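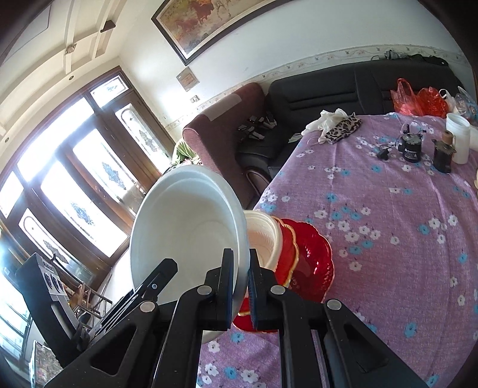

Visite de l'appartement d'essai Resotum, un dimanche de décembre

L'appartement d'essai de Resotum occupe le premier étage d'un immeuble d'habitation, au-dessus des bureaux de Mukow. La visite commence à 14 h et se fait par groupes restreints. Ratree Mahawong, responsable des protocoles de rangement, a conduit le nôtre.

Le sujet de l'après-midi était la vaisselle creuse : tri, empilage, stockage. La pièce de travail est un salon ordinaire, avec un canapé noir en cuir, un fauteuil bordeaux et une table couverte d'une nappe lilas à petites fleurs blanches et bleu clair. Le tri se fait sur cette table. Resotum a renoncé au plan de travail de cuisine, trop étroit pour étaler un lot complet.

Les lots comprennent 60 pièces. Ils mélangent volontairement des formes compatibles et des formes qui le sont moins. Les bols à bord droit s'empilent sans difficulté entre eux. Les bords festonnés posent un autre problème : un bol crème festonné entre bien dans un bol rouge à bord ondulé, mais l'appui dépend de l'orientation des ondulations. Si elles sont décalées, la pile prend du jeu. Les plats rouges à décor en relief, plus larges, servent de base.

La méthode présentée tient en 3 passes. La première sépare les pièces par diamètre extérieur, au gabarit. La deuxième les regroupe par profil de bord. La troisième constitue les piles, en commençant par la pièce la plus large. Les liserés dorés sont traités à part : un intercalaire en feutre Rebelo, découpé au diamètre du fond, évite le frottement. Le feutre est lavable à 60 degrés, ce que l'étiquette confirme. Nous n'avons pas pu vérifier sa tenue après plusieurs lavages.

La fiche de suivi est notée sur 100. Elle retient la stabilité de la pile, l'accès à la pièce du dessous et l'encombrement en hauteur. Le barème pénalise fortement toute pile qu'il faut défaire entièrement pour en sortir un plat. À mon avis, la hauteur compte trop peu : dans un placard à tablettes fixes, c'est elle qui décide.

Une question a porté sur les piles couchées. Mme Mahawong les admet pour une attente courte sur nappe, pas pour le stockage. Le tissu freine le glissement, mais la charge se reporte sur le bord, et le plastique fin s'ovalise avec le temps.

Fin de visite à 16 h 30. Le gabarit Rivari et le modèle de fiche peuvent être demandés à l'accueil. Prévoir des chaussures faciles à retirer, l'entrée est petite.

À lire aussi
Gabarits de diamètre : relevé de cotes
Rivari, visite de l'atelier de découpe
Tablettes fixes ou réglables : mesures en placard
Intercalaires en feutre et en liège
Mukow : compte rendu de la journée portes ouvertes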